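Blank-surface frames in handheld gripper data – trim or keep?
18 January 2019
Posted by Piret Mets

We are collecting demonstrations with a hand-held gripper, camera on the tool, for a tabletop pick policy. The set is at 309 episodes. Most of them have a stretch at the start where the fingers are open over bare paper and no object is in view. My script drops everything before the first object appears. Golance, who trains on the set, wants those frames back in. Opinions?

arov_k wrote:
Keep them. If the policy never sees an empty view it has no idea what to do in one. Ours drove straight down into the table whenever the part was out of view.

Protden wrote:
Disagree. With a white sheet there is almost no texture, so pose tracking gets worse exactly there. You would be training on bad action labels. We cut ours in December and validation loss dropped.

arov_k wrote:
Validation loss dropped on a validation set you also trimmed?

Protden wrote:
Yes, same script. Fair point, but the tracking problem stands. Check the pose jitter before you put anything back.

Ozoliņš wrote:
Depends what else is in view. Plain paper edge to edge is bad. If a table edge or some fixed clutter shows near the border, the tracker has something to hold on to. I leave items outside the work area on purpose and do not move them within a session. I do move them between sessions – otherwise the policy learns the clutter.

Piret Mets wrote:
Jitter on the blank stretches is around 2 mm, measured with the tool clamped. Not great, usable for approach motion. There is a power strip at the far left and the table edge runs along the top, so it is not featureless.

Protden wrote:
Clamped tells you very little. Wave it at working speed and compare start and end pose.

Ozoliņš wrote:
Agree with that. Also cap the length. I keep at most 3 seconds of empty view per episode, the rest goes.

Piret Mets wrote:
I will rerun with the cap and do the moving test on 2000 frames. A typical one is attached. Fingers are dark green-black, so at least they separate well from the paper.

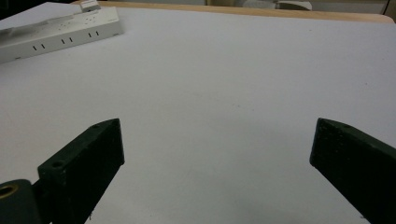
Open fingers over the white sheet, power strip upper left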